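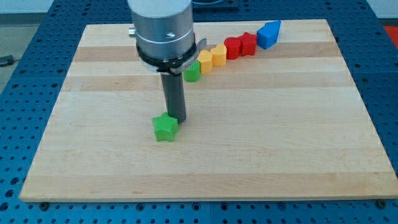

Yamuna Joseph
Lab notebook, the personal half. Research engineer, block-pushing project

August 16, 2020

Krishnamoorthy sent the draft of the results section last night with the subject line "numbers!!" and I have spent most of today being the person who does not share the exclamation marks.

The claim, as he has it, is that the policy "understands relational language." You type "push the green star next to the green cylinder" and the arm goes down behind the star and pushes it next to the green cylinder. I have watched it do this. It is nice to watch. Bindu brought her coffee in and stood there for a good part of the morning and said it was like watching someone tidy a desk. My trouble is with the word "understands," and after that with the word "relational," and by the end of the day I was having trouble with "language" too.

Start with the row. Almost every demo layout has the pieces lined up in a curve from the middle of the board to the back right corner, with one piece left out in the open. Green cylinder, two yellow hearts, red cylinder, red star, and the blue pentagon away at the far end. The green star sits out by itself in front. Now, if you are a policy that has been trained on a lot of people making lines, and you see a line with one piece missing from it, what are you going to do with the leftover piece? You are going to push it toward the line. You could have been told to do that or you could have been told nothing at all. So I asked what happens when it is told nothing at all, and there was a silence on the call, and then Jagadeesh said he thought Haruna might have run that in the spring.

Haruna had not run that in the spring.

So that was the day. I set up the lone star layout and ran it with a blank instruction, 13 trials, same start every time as near as I can place it by hand. In 9 of them the star ended up against the row anyway. Most of those went to the near end, by the green cylinder, which is also the closest thing to it. The other four were a mess: two where the tip went straight past the star and wandered over the bare wood on the right, and two where it just hovered and twitched until the time limit. I wrote down every one. I am aware that 13 is a silly number. It was what I got done before the arm needed homing again.

Then the same start with an instruction that goes against the grain: "push the green star to the front right corner." Plenty of clear board there, nothing in the way. Two successes in 13. In most of the failures it began well enough, came around the left side and gave the star a shove to the right, and then lost interest and curled it back toward the others. If I were being generous I would say it understood "right." I am not sure I am being generous today.

To be fair to Krishnamoorthy (I am trying), the draft does have an ablation with scrambled instructions, and the score does drop. But it is a drop averaged over all the layouts, and the scattered layouts are doing the work there. On a scattered board there's no obvious thing to do, so of course the words matter more. On the line boards they may hardly matter, and the line boards are the ones in the video, and the video is what people will remember.

I put this in a message and made it polite and took out one sentence. He wrote back that the line boards were chosen because they are "visually legible." I believe him. I also think that is exactly how you end up fooling yourself, by picking the setups that a person can read at a glance and forgetting that the model is reading the same glance.

Second gripe, smaller. The instruction set. We have "next to," "left of," "right of," "between," "away from," and a handful of others. I went through the log for "away from" because I had a feeling about it. It scores well, and it scores well for a dull reason: nearly any push that isn't straight at the named piece counts. The success check only wants the distance to go up. So a policy that bumps the star anywhere at all gets credit. I would like that one either fixed or taken out of the average. Jagadeesh said fixing it means relabeling everything since the Enula runs, and he looked so tired saying it that I offered to do it myself, which was possibly what the look was for.

Third, the two hearts. They are both yellow and as far as I can tell the same. "Push the green star between the yellow hearts" was on the original list and has quietly gone. Bindu says it was dropped because the hearts start out touching, so there is no between to push into, and the policy would have to open a gap first. Well, yes! That would be the interesting one. A person would do it without thinking, poke one heart aside and slide the star in. If we only keep the sentences it can already obey then the table of sentences it can obey is going to look very full.

I tried it after lunch anyway. Five attempts, no instruction from above. It never opened the gap. It did shove the star hard up against the pair of them a few times so that the whole row buckled, and once it went for the red star instead, which was at least a surprise. I don't know what I expected. I put the pieces back along the curve afterward and one of them would not sit right and I spent far too long nudging it with a fingertip, which I suppose makes me part of the training distribution.

What I do believe, because I don't want this to read as if I believe nothing. The pushing itself is good. Really good, better than the Wastness controller ever was. It is one thin vertical shaft with no fingers, and a five-pointed star is a horrible thing to push with that. Get it on a point and it spins, get it in the notch and it goes along like a lamb, and the policy finds the notch more often than I do with the joystick. When it slips off it goes back around and takes another go, and nobody wrote a rule for that. If the paper said "a learned pushing policy that recovers from its own slips, and can be steered somewhat by short text," I'd sign it today. Haruna says "somewhat" won't get past Krishnamoorthy and she's right.

She also made a point I hadn't thought of, and I want it down here before I lose it. My blank instruction isn't really nothing. The model never saw an empty string in training, so who knows where that lands. It could be sitting right next to "push the green star to the row" for all we can tell. A better test would be a proper instruction about a different piece: leave the layout alone, ask for the blue pentagon to be moved, and see whether the green star gets pushed regardless. If it goes for the pentagon at the far end, past all the easier pieces, then I have to take back a good part of what I said on the call. That is a decent test and I'm annoyed that it's hers.

I ran it twice before they wanted the lights off. First time it went to the pentagon, cleanly, pushed it off toward the back edge. Second time it drifted out that way, stopped over the red star, and came back and hit the green one. So, one each. I would have loved either answer twice.

For tomorrow, then. Haruna's test, properly, with the start positions taped out on paper so it isn't my fingertip deciding them. The corner instruction again, but with the row moved to the left side, to see if it is corners it dislikes or just being alone. Ask Bindu where the old "between" runs are kept. Find out who wrote the success check for "away from" and be nice about it - I have a horrible suspicion it was me, the week of the Sesetti visit.

Krishnamoorthy rang at the end of the day, not cross, a bit flat. He asked whether I thought there was a result here at all. I said yes, a smaller one. He said smaller ones don't go to the Mudaliar people in October. I said then maybe we send it somewhere else, and he said he'd think about it, and we talked about the homing fault for a while.

The draft still says "understands." I've left a comment on it. My comment says "does it?" and I think I'll go back in and write something more useful once I have eaten.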